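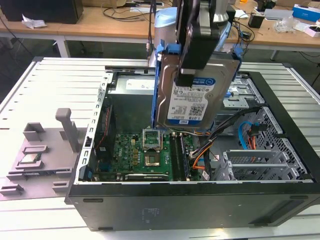 Teardown cell: a 1.0 TB drive in its blue caddy over an open tower, processor parked in the printed fixture on the left.

Home | Projects | Planning guides | FAQ | Contact

Budgeting for a Desktop Teardown Cell: Your Questions

Last updated: October

We get a lot of mail from repair shops, school districts and refurbishers who want to put a robot arm to work on old desktop computers. We love these questions! Fornness has been building small teardown cells long enough to have bought plenty of the wrong things, and this page is where we keep the answers we find ourselves typing over and over. It was put together by Mafalda Vilela, who handles planning for our shared shop at Nillar.

How many machines do I need before a robot makes sense?

Our own line in the sand is 200 towers a month of similar design. Below that, a person at a bench with a good screwdriver is quicker to set up and far easier to redirect. The word "similar" matters more than the number. If you get 600 machines from one office refresh and they share two case styles, you have a lovely first project. If you get 600 machines from 600 attics, please start with a sorting shelf.

What should be on the shopping list besides the arm?

More than people expect. Arm quotes tend to be tidy and complete-looking, and then the rest shows up. Ours had these lines:

- the arm and its controller
- a parallel gripper, plus a spare set of fingers
- a slatted metal work platform
- printed fixtures and the filament to make them
- a fixed camera with its mount and cable
- lights
- an emergency stop and whatever guarding your risk assessment asks for
- training time
- a parts budget for the first six months

Keep training as its own line. When it gets folded into "installation" it shrinks every time the quote is revised.

Do I need an expensive gripper?

Probably not for the first job. A plain parallel gripper with two flat fingers can do a surprising range of work inside a computer case. Drives are a good place to begin because a plastic caddy gives you a firm, squared-off thing to hold. Processors are fussier. They're thin, there's very little edge to grab, and the socket underneath does not forgive a sideways bump. We would spend money on a second set of fingers before we spent it on a fancier gripper body.

We did borrow a Bauerfeind demo hand for a while (gorgeous piece of work) and had a great time with it. We sent it back, though, and put the money into fixtures.

Why do you go on about fixtures?

They are the best value in the whole cell! A fixture is just a known place to put something. Ours are gray 3D-printed plates with raised blocks, slots and a shallow pocket for the processor. Once a part has a home, the arm can set it down, go do something else and pick it up again from the same spot. Without that, you pay for the camera to find it every single time.

Plan for revisions. We allow for 15 versions of any new fixture and we usually use most of them. Each one is cheap. What costs you is the afternoon spent measuring, so buy decent calipers.

Can I skip fixtures and let the vision system handle everything?

You can, and some people do it beautifully. Just budget for the software hours. Shiny metal inside a case throws bright reflections, and loose cables never lie the same way twice. Our advice is to fix the position of anything you can and save the camera for what you can't.

How should the case sit?

On its side, with the panel off. That turns most of the work into straight up-and-down moves, which are the easiest ones to teach and the easiest to check. It does affect what you buy, so think about it early. You need enough height for the gripper to carry a drive clear of the power supply and the drive cage, plus room for your hand when you want to get in there. Measure your tallest case lying flat, add the longest part you plan to lift out, and take that number to the arm vendor -- before you fall in love with a model.

What about the cables?

Cables are the hard part. Budget for a human. In our plan a person unplugs the data and power leads and tucks them aside before the arm starts, and we cost that as labor from day one. Maybe one day we'll automate it. We have a notebook full of ideas and one very chewed-up connector.

Should the arm put machines together as well as take them apart?

If your work includes upgrades, then yes, look into it, but price it as a second project. Placing a part takes tighter positioning than removing one, and a mistake hits something you meant to keep. We suggest keeping 20 percent of the total budget back for this stage and not touching it until the first stage has run for a few months.

New or used arm?

We've done both. Used is a fine choice if the controller still gets updates and you can see the arm move before you pay. Ask for the service records and ask what it did in its last job. Our second arm came through Gandonix, a reseller, and the part we appreciated most was that they let us bring our own gripper along and try it on the flange -- it needed an adapter plate, and we got to add that to the budget before signing.

How much room do we need?

Less than you'd think for the cell, more than you'd think for everything near it. Leave desk space close by for a monitor, spare cables, boxes of small parts and the general clutter of a project in progress. You'll also want a place for towers waiting their turn and another for the ones that are finished. Our first floor plan had neither, so we drew it again.

Who in the building should be part of the planning?

Whoever does the teardown by hand today, and pay them for that time. They know which screws strip and which latches stick. Bring in your data security person too, since drives need to be logged and wiped or destroyed by a process everyone has agreed on. A barcode reader for drive labels is a small line item and well worth having.

Can we come and see a cell running?

Yes please! Visits to Nillar start at 10 a.m. and we leave time for questions at the end. Bring one of your own towers if you can carry it. Use the contact page to ask for a spot, and tell us the case model so we can check it against the fixtures we have.

Get our planning notes by email. Enter your address to subscribe.

This site uses cookies to remember your preferences. Accept | Manage settings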